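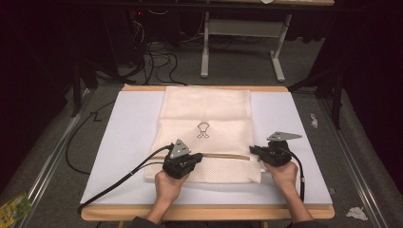 The owner of Prukard, the wash-and-fold laundry on the main street in Clullum, asked me to leave her name out of this. She said everyone in town knows it anyway, and people outside town don't need it. We talked in the back room on a slow afternoon, with two dryers going, and had to stop a few times when the front bell rang.

She bought the business from a couple who were retiring. Before that she kept the books for a feed store. "I knew how to read the numbers and that was all I knew," she said. "I had never run a machine bigger than the one in my basement. The first week I put too much soap in everything. The rinse water looked like a root beer float."

Prukard has coin machines up front and a drop-off counter, and the drop-off side pays the rent. A regular order is a week of clothes for one household, washed, dried, folded and wrapped. She also does the linens for the Atura, the motel out by the highway, and that contract takes up most of her mornings.

"Sheets are easy. I like sheets. You know what they are and you know what they're going to do," she said. "Clothes are where you get in trouble. Somebody hands you a sack and there's a wool sweater in the middle of it, and they're at work by the time you find it."

I asked how often that happens.

"Every day. People don't look. I don't look at my own stuff either, at home, so I can't be too hard on them."

Her rule is that anything she isn't sure about goes to the side until she can call. Bras, tights and anything with a hook go in mesh bags. She replaces the bags when the zippers give out, and she says the zipper nearly always goes before the netting does. She has tried expensive ones and cheap ones and has no strong opinion. "Close it all the way and don't stuff it. If it's packed tight like a sausage, the water can't get in there and you've washed the outside of a ball."

The hardest year, she said, was the one when the boiler failed. It went out in April, two days before a wedding party was due at the motel. She drove the sheets to a laundry in the next county, waited there, and drove them back. The repair took 10 days. She lost some customers for good over it and understood why.

"They found someplace else and it was fine there. You can't ask people to wear dirty shirts out of loyalty."

She paid for the new boiler with a loan and has two years left on it. When I asked whether she had thought about closing then, she said yes, and went to check on a dryer. When she came back she picked up where she'd left off. "I had a piece of paper with two columns on it. I kept it in the drawer under the register. I never finished the second column."

Prices are on a board by the door, and she has raised them twice. The second time a man counted out his payment in dimes. "I thought he was making a point, but he came in the next month and did it again. I think he just had dimes."

Lost socks came up, as I suppose they always do. She keeps the singles in a drawer for 100 days and then cuts them up for rags. She says most of them were single when they came in. Buttons go in a jar, and customers are welcome to dig through it. Money found in pockets goes in an envelope stapled to the order. The most she ever found was $400, folded inside a receipt in a pair of work pants. The customer hadn't noticed it was missing.

"He gave me a pie," she said. "Store pie, but a good one."

What she would like people to do differently is a short list. Empty the pockets. Tell her about stains when they drop off, and tell her what the stain is. "If you say 'I don't know, it's just a spot,' I have to guess, and I might guess wrong. Blood wants cold water. Grease wants dish soap and some time. If I run it hot and dry it, I may have set it for you."

She doesn't use fabric softener on towels and will explain this to anyone who asks. She does use it if they insist. Dryer sheets she leaves up to the customer, and there is a box to check on the ticket. Hardly anyone checks it, so she calls those people too, or did, until she gave up and made "no" the standard answer.

She has one employee, part time, and would hire another if the motel added rooms. There is talk of a second place to stay on Huenchumán Road, but she has heard that talk before. A linen company offered to lease her a folding machine a while back. She went to look at one in use and watched it for an hour. It folded sheets well. It would also have filled the space where she keeps her table, and she decided against it.

"I fold standing up with the radio on," she said. "That's the part of the day I don't mind."

The bell rang again. It was a woman with a comforter, a big one, asking if it would fit in the machines up front. The owner felt the edge of it and turned it over to find the tag.

"Not those," she told her. "Leave it with me. Monday all right?"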